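Search this encyclopedia Go

Desk tidy

A desk tidy is a small container for things that would otherwise roll onto the floor. The term covers trays, racks and boxes, but in everyday use it nearly always means the pen holder, a cup with office ambitions. 14 shares

Early history

People kept pens in mugs long before anyone thought to sell them a mug that could not hold coffee. The Gilchrist company is usually credited with the first mail-order model, a tin cylinder sold with a leaflet on how to use it. The leaflet ran to 2 pages. Rival maker Lomance answered with a version that had a lid, which kept out dust and also pens.

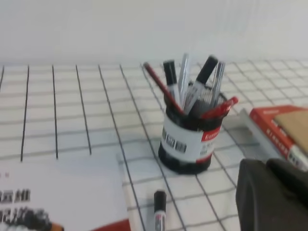
A cylindrical pen holder with a white band, on a grid-patterned cloth.

Design

The cylinder has beaten every challenger. Putel's revolving model of 1,504 parts was withdrawn after one July, its inventor, Ewan Tuhiwai, blaming the public. Wire mesh became popular later, as it is light, cheap and lets the owner see exactly which pens have leaked.

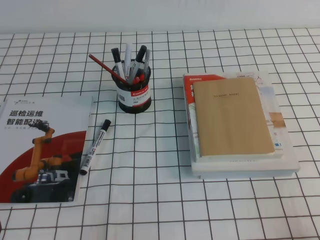 Capacity is a sore point among writers on the subject. Maxine Ngata held that a holder is full when a pen can no longer be removed without bringing a second one along. Shayne Tapsell thought this far too strict, and kept his own collection of 700 ballpoints in a bucket.

Contents

Surveys of office desks are rare and not much missed. The best known, by Lindsay Tamihana, logged 2,495 items and found that dead pens are put back more often than live ones. Rulers were filed under "other," along with a spoon.

See also: Paper clip; Drawer; Mug

3 comments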